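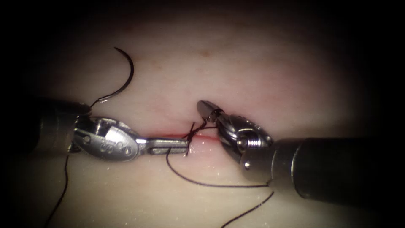 Magdolna Medve put it more bluntly in her interview: before the change she tied every knot herself, and now she waits to be asked. Ten of the 11 staff we spoke to at the Kunow training unit described the shift in similar terms. Suturing on the pad has been partly automated there since June, with the Eltard software placing routine stitches and a member of staff approving each one.

Figure 3. Suturing on a practice pad, with a gripper and dark thread.
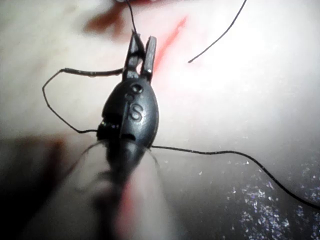
Approval takes little time but has to be given 30 times in a session, and staff said it left no room for other work. Farhad Talebi asked for the prompts to be grouped. Others wanted them kept as they were, so that a badly placed stitch could be stopped early. Two trainees said they now had less practice at handling thread and more at judging someone else's stitch. Both were unsure how this would count towards their logbooks.

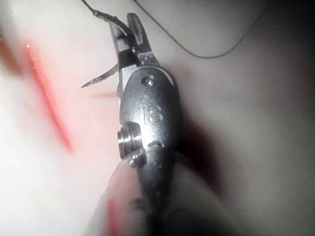 4.3 Changes to shift patterns

Kunow cut the evening shift from three people to two.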